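Brimura Recipe Cards

Hi! I'm Wai-kit Pan, and this is my pile of family recipes, typed up from the index cards my aunts kept in Dusden. There are 100 recipes so far, one text file each, sorted into 12 folders by course. Chun-yin Hsueh fixed my spelling and tested the soups (thank you!!).

Every file starts with the dish name, then servings, then ingredients, then steps. Most feed up to 8 people — we're a big bunch — so halve them if you need to. Oven temperatures are Fahrenheit. A cup is a US cup, except in the folder called altside, where I left the old rice-bowl measures alone.

Known gaps: 22 cards have no cooking time. 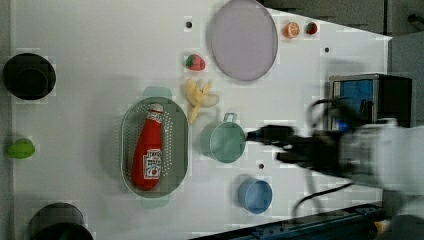
Can I print these for a school cookbook?
Go ahead, just keep the aunts' names on them.

Last update was in March, mostly dumplings.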